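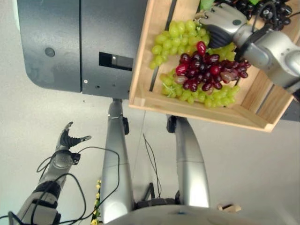 Buying fruit for a week, and what went wrong

10/8/20

I started keeping track of the fruit we throw away. I did not plan to make a project of it. I was cleaning out the bottom drawer of the refrigerator, found a bag of peaches that had gone brown on one side, and wrote it down on the back of an envelope. Then I kept writing things down. The envelope is now a notebook, and I have enough in it to say something.

There are four of us at home and we shop once a week. I used to buy fruit the way my mother did, by filling the cart with whatever looked good and sorting it out in the kitchen. That worked for her. She had a cold pantry and a husband who ate plums standing up. We have a small kitchen in Pludetham that faces west, and by late afternoon the counter is warm enough to soften butter.

Most of what we lost went bad on that counter. Peaches, pears and bananas were the worst. Apples hardly ever showed up in the notebook. Grapes showed up more than I expected, nearly always as the last handful in the bag, the ones that had come off the stem and were sitting in a bit of water.

What I changed first

I moved the fruit bowl. It used to sit by the window and now it sits on the shelf next to the hall door, where it is a few degrees cooler. It doesn't look as nice there. The pears last two days longer.

Then I stopped washing everything when I got home. I had always done this because it felt organized. Berries and grapes go into the refrigerator dry now, and we rinse what we are going to eat. My neighbor Latifa Naciri told me to do this years ago and I ignored her. She also puts a folded paper towel in the bottom of the container and swaps it when it feels damp. I do that too, when I remember.

The third change was the container. The grapes used to stay in the plastic bag from the store, tied shut. I bought a set of Vollden boxes with vents in the lids, but a bowl with a plate on top does nearly the same job, so I wouldn't tell anyone to go out and spend money on it. The thing to avoid is the tied bag.

Grapes in particular

We eat a lot of them from late August on, so I pay more attention to them than to anything else. I look at the stem before I look at the fruit. A green stem that bends is a good sign. A brown one that snaps means the bunch has been around for a while, even if the grapes still look fine. I lift the bunch and give it a small shake over the display, and if several drop off I put it back.

The dusty film on the skin is called bloom and it's natural. I used to think it was spray and rub it off. It helps the grape hold its moisture, so leave it alone until you rinse.

Green ones turn slightly yellow when they are at their sweetest. My son won't touch them at that stage, so I get them a bit early for him and eat the yellow ones myself. The red ones keep longest in our refrigerator. Black ones have the most flavor but I find they go soft faster, and I buy those only if we are having people over.

I keep them on a middle shelf, at the back, and away from onions. They pick up smells. We had a bowl in September that tasted of scallions and had to be eaten by adults.

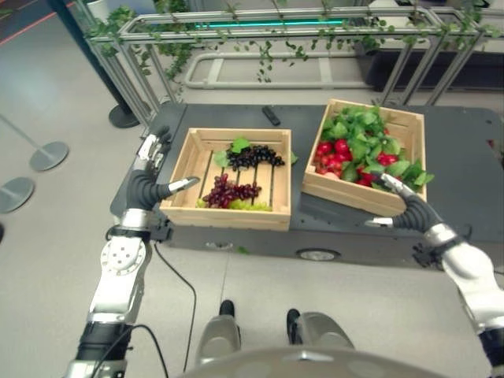

What to do with the ones that are past it

Soft grapes are fine for cooking. I put them on a sheet pan with a little oil and salt and roast them at a high heat until they split. They go with chicken, or on toast with any soft cheese. The juice in the pan is the best part, so use a pan with a rim.

Freezing works too. Pull them off the stems, wash, dry them well and freeze them flat on a tray before they go in a bag. If you skip the tray you get a brick. We eat them straight from the freezer in hot weather, cut in half for small children.

Brown bananas go in the freezer in their skins. Peel them while they are still slightly frozen, with a knife. Pears that have gone grainy get cooked down with cinnamon and a spoonful of water and eaten with yogurt. I have not found a good use for a mealy peach. Roel Van Beek wrote in after my last post to say he puts them in chutney, and I tried it, and it was mostly vinegar.

Where it stands now

In the first month I wrote down 9 separate entries for fruit thrown out. Last month there were 2, one of them a melon that I cut open too early and kept out of stubbornness. I think the biggest difference came from buying less at a time and stopping at the small store on the way home if we ran out. It costs a little more per pound. We throw away less, so I come out ahead, but not by much.

Next I want to do the same thing with bread. The heel of every loaf in this house goes stale in the bag and I would like to know why I'm the only one who eats it.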